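Bokham's bottle table comes back in May, with caps and labels kept apart

Skorna, the household reuse shop in Bokham, is delighted to say that its bottle table will be open again throughout May, from two in the afternoon until 6 pm, and that everyone is very welcome, whether they bring a single bottle or a whole bagful!

Last spring's visitors handed in 500 plastic bottles and cups between them, and 28 households have already asked to take part this time. We would kindly ask people to take off the caps and peel away as much of the label as will come (a few stubborn scraps are quite all right, we have plenty of warm soapy water).

"My grandmother never threw out a bottle in her life, and I think of her every time I sit down to a good peeling session," said Ayten Ateş, who runs the shop. "Come and have a go, and do stay for tea."

Enquiries: Dilek Taşdemir, at the Skorna counter.

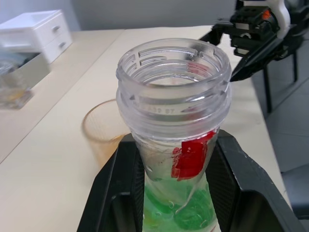 A clear bottle with its cap off and its red label partly peeled, with an amber-tinted cup behind.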